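Rundgang Büroetage Mandent, 2. Obergeschoss: Prüfliste mit Anmerkungen

Begangen im März, Beginn 10 Uhr, zusammen mit Poonam Chauhan. Zusammengeschrieben von Yvette Marchand. Liebe Kolleginnen und Kollegen, danke, dass ihr uns so freundlich unter eure Tische habt kriechen lassen, und danke auch für den Kaffee!

1. Flucht- und Rettungswege
Haupttreppenhaus frei: ja
Nebentreppe frei: nein
Anmerkung: Auf dem unteren Absatz standen wieder die Kartons von Kitel. Ich weiß, dass die Lieferung immer dann kommt, wenn gerade keiner Zeit hat, und ich habe dafür wirklich Verständnis, aber der Absatz muss leer bleiben, auch für eine halbe Stunde. Arnaldo Matos hat sie noch während des Rundgangs in den Lagerraum gebracht.

2. Türen
Brandschutztür zum Flur schließt selbsttätig: ja
Tür zur Teeküche: Holzkeil gefunden und mitgenommen
Anmerkung: Wer den Keil vermisst, darf ihn gern bei mir abholen, bekommt dann allerdings einen kleinen Vortrag dazu. Wenn es in der Küche zu warm wird, bitte das Oberlicht kippen.

3. Feuerlöscher
Prüfplaketten gültig: ja
Löscher 146 (Kopierraum): Halterung locker, bitte nachziehen
Anmerkung: Das Hinweisschild im Kopierraum hängt halb hinter dem Regal. Poonam schlägt vor, es an die gegenüberliegende Wand zu setzen, und das finde ich eine gute Idee.

4. Elektrik
Mehrfachsteckdosen hintereinandergesteckt: zweimal vorgefunden, beide getrennt
Wasserkocher: Zuleitung in Ordnung
Anmerkung: Private Heizlüfter bitte wieder mit nach Hause nehmen. Sérgio Mendes schaut sich den zugigen Fensterplatz an, versprochen.

5. Sitzplätze und Bürostühle
Rollen passend zum Boden: ja, außer im Besprechungszimmer
Rückenlehnen fest: eine Lehne wackelt, Stuhl gekennzeichnet
Gasfedern: ohne Befund

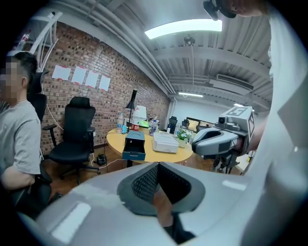
Anmerkung: Bitte nehmt euch einmal die zwei Minuten und stellt Sitzhöhe und Lehne wirklich auf euch ein, auch wenn ihr den Stuhl nur für einen Vormittag benutzt. Die Füße stehen ganz auf dem Boden, die Unterarme liegen locker auf. Ersatzrollen sind bei Tse bestellt.

6. Erste Hilfe
Verbandkasten vollständig: nein, Pflaster fast aufgebraucht
Aushang der Ersthelfer aktuell: nein
Anmerkung: Dineo Dlamini hat den Kurs inzwischen gemacht (herzlichen Glückwunsch noch einmal!) und fehlt auf dem Aushang. Ich drucke ihn neu aus.

Offen bis zum nächsten Rundgang: Halterung und Schild im Kopierraum (Sérgio), Pflaster und Aushang (ich), Rollen im Besprechungszimmer (Arnaldo).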